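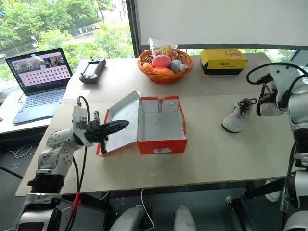

Keep the box or toss it?

33 comments | 2 shares

So I finally gave in and bought new sneakers, white ones with black laces, and now I'm stuck on the box question again. It's a nice red box! The lid flips open, and I already have a stack of boxes in the closet that I swore I'd use for photos (I have not used them for photos).

I paid 50 bucks at Plillton, the one out by Ernport, and they take returns if you bring the original box. That settles it for now, I guess. I'll wear them around the house for 2 evenings and then decide.

My other project is the round wicker basket. A carrot, a plush toy and a bag of snacks should not live together, and yet they do. Any ideas for sorting it? Tell me in the comments!

Contact | Copyright Surach Blog | Back to top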